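The utensil pot has finally gone

9 April 2026

Quick one tonight, dinner's in the oven and I've got till the timer goes. Several of you asked what I did in the end with the spoons and things. So – a caddy. Three compartments. Dark grey, plastic, sits in a wire rack. No more pot.

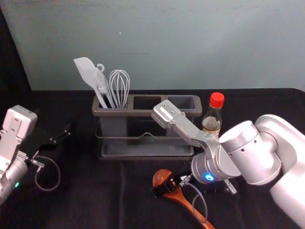
What was wrong with the pot

Everything. It was a big stoneware jar, very pretty, far too deep, and it ate anything short. Measuring spoons went in and were gone till the next house move. Every time I wanted the whisk I got the whisk plus a ladle plus the potato masher, all hooked together like coat hangers. And the bottom of it. I won't go on about the bottom of it. Crumbs, something sticky, one birthday candle.

I'd put up with it for years. Then in August I knocked it off the side reaching for the kettle and it lost a chunk out of the rim, and even then I just turned the broken bit to the wall and carried on till last month. That's the sort of household this is.

Why not a drawer

Because we've got 2 drawers. In the whole kitchen. One is cutlery and the other is the one with batteries, string, takeaway menus and the tape measure, and I've tried clearing that one out and it fills up again by the weekend. Anyway a balloon whisk in a shallow drawer means the drawer doesn't shut. You all know this.

Did look at a rail on the wall. Rollero do a nice one with hooks. But it means drilling, and our kitchen wall is the crumbly kind where you drill a small hole and get a large one. Pass.

Choosing one

I had a plan which was to measure the gap between the kettle and the bread bin and buy something to fit. Didn't measure. Ordered an Otilero one, round, lovely, wouldn't go in the gap. Sent it back. Measured. Then bought this from Fletar, the shop by the station, where I could at least pick it up and tip it about a bit.

The things I wanted:

Separate sections, so stuff can't tangle
Low enough to see into
Something under it for drips
Not white. I had a white one once. Never again

The one I got has the three sections in a row along the top, and the wire rack goes round the lower part of it with a flat dark tray underneath. You can look straight down into each one, so no more lost spoons. Very plain. I like plain.

What goes in it

I've been strict. Tipped the old pot out on the table and made myself choose, and so far only the things I pick up every day have been let back in. First section: the wide silicone spatula, the slotted turner, the balloon whisk. All light grey, and I'm a bit pleased with how they look against the dark plastic, though that was luck, I bought them ages ago.

The other two are empty. I know. I've had it said to me already that I've bought a caddy three times bigger than I need. But I wanted to live with it for a bit before cramming it, becuase I know what I'm like, and if there's a hole I'll fill it. Current thinking:

Middle one for wooden spoons. Just the good ones. There are far too many in this house and half of them have gone furry at the ends, so those are going for plant labels.

Right hand one for tongs, and maybe the scissors, if people will put the scissors back. They won't put the scissors back.

The masher is going in the cupboard with the pans. So is the ladle, we have soup what, once a fortnight. The fish slice I've put in the charity box along with a garlic press that never pressed and the melon baller (why).

The rest of the worktop

Well once one corner looks decent the rest looks awful, doesn't it. So the bread bin moved along a bit and I wiped behind it. The Tsao scales went up on the shelf. The post has a box now by the front door and is not allowed in the kitchen at all, which lasted a day and a half.

There's a little bottle with a red screw cap that's ended up next to the caddy too. It's meant to live in the cupboard with the rest of the bottles. We'll see.

Still to sort: the tea towels, the shelf over the fridge, the spice jars with no lids and the lids with no jars. I'm not promising dates.

How it's going so far

Couple of weeks in and mostly good. I can pull out the whisk without bringing a friend. Things lean a bit when there's only three of them in a section but I don't mind that, and I expect they'd stand straighter if I put more in. I'm not putting more in.

Cleaning it – I take the caddy out of the rack, rinse it in the sink, leave it upside down on the drainer. Wipe the tray. Takes less time than finding the sponge. I've told myself I'll do it every Sunday-ish, well, when it looks like it needs it.

One grumble. The rack slides a bit on our worktop if you're pulling something out in a hurry, and I'm always in a hurry. I've cut up an old bit of grip mat, the stuff you put under rugs, and stuck that beneath. Sorted. If yours is on a rougher surface you probably wouldn't notice.

Would I get it again, yes I think so. If you cook properly and own lots of kit you may want something bigger, or two of them side by side. For us it's plenty.

Oh and the stoneware pot. Couldn't bin it. It's on the back step with mint in, chipped side to the wall again, and the mint seems happy enough. It has no drainage so I've put gravel at the bottom and I'm trying not to overwater. If anybody's drilled a hole in stoneware without splitting it, tell me how in the comments, and what drill bit you used, as I've read three diffrent things and they all disagree.

Right, timer's gone. Lasagne. Spice jars next time if I can face them.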